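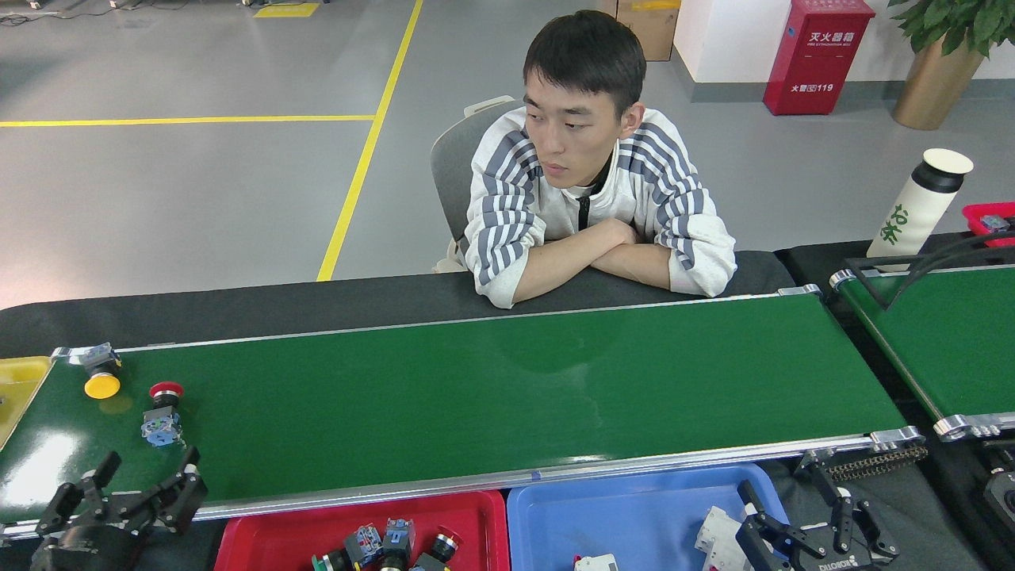

Has anyone seen real numbers behind the Bikusent plan? The pitch is that you do 9 weeks almost entirely on the treadmill and show up ready for a 32 mile trail race. I've asked twice and got a link to testimonials. A belt is a belt. The green one up there is smooth and flat with a metal rail along the front, and apart from the motor and the price I don't see how the one at my gym does a better job of teaching my ankles what to do on wet roots. I'm entered for Jarkitmont in October and would like to be talked out of wasting the summer.
– posted by rathjen_i, Friday, June 25, 2021

I used it last year. Finished, no injuries, took 4 minutes off my time. So it worked for me.
– posted by GHaslam

Which course, though? If it was the Rothe loop, they moved the start and cut out the second climb. Everybody took time off.
– posted by stelell_nazma

Fair, it was Rothe. I still think the incline sessions helped. I can't get to a decent hill on weeknights and the gym is open late.
– posted by GHaslam

Incline up, sure. Where's the down? Jarkitmont beats up your quads on the descents, and most gym treadmills don't tilt that way. I did all my long runs inside one winter and could hardly get down the stairs at home for days after my first trail race.
– posted by vaida_k

Vaida is right about downhill but I'd stick up for the treadmill a little. Steep hiking at 12 or 15 percent is boring and it does carry over. What I don't buy is "almost entirely." Two sessions a week inside and the long one on dirt, that I could believe.
– posted by ilze_v

That's just normal training with a treadmill in it. You don't need to pay 100 dollars for that.
– posted by stelell_nazma

You're paying for someone to tell you what to do on Tuesday. Some of us need that.
– posted by GHaslam

Then call it a calendar. The page says "trail specific" and I'd like to know which part. I looked at the sample week and it's three incline runs, a tempo and a "stability circuit," which looks like standing on one leg.
– posted by rathjen_i

Standing on one leg is fine! I do it brushing my teeth. Wouldn't pay for it.
– posted by vaida_k

Did they say anything about refunds? The Stelell group got a club rate and I'm half tempted, but only if I can bail after the first couple of weeks.
– posted by ilze_v

Couldn't find a refund page – only an email address. I'll write to them again and post whatever comes back. Until then I'm running hills behind the reservoir on Saturday if anyone wants to come.
– posted by rathjen_i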